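4.2 Rehearsing a pick in Stelano

Run every new table layout in the Stelano simulator before the Vinley arm gets anywhere near your dishes. Simulated mugs are free.

1. Open Stelano and load the Dining Room scene.
2. Set the table height to match your own. Measure it. Guesses tend to end at the tabletop.
3. Click Home and wait for the arm to fold.
4. Set the approach height to 145 mm and the speed to Slow. There is a Fast. It can wait.
5. Jog the gripper over the near left corner, fingers open and pointing down.

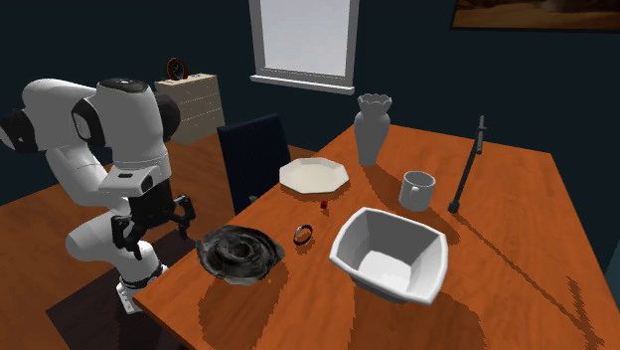
Fig. 9. Gripper open over the corner of the table, Dining Room scene.

6. Click the object you want in the object list, then press Plan.
7. Press Play. If the path turns red, move the approach point and plan again. Pressing Play harder has no effect.

NOTE: Start with the red cube. The ring-shaped piece has an uneven outline, and the planner may take up to 300 seconds to make up its mind.

CAUTION: Stelano does not know about your cat, your elbow or Thursday's flowers. Clear the real table before you press Send to Arm, and keep one hand near the stop button for the first 3 runs.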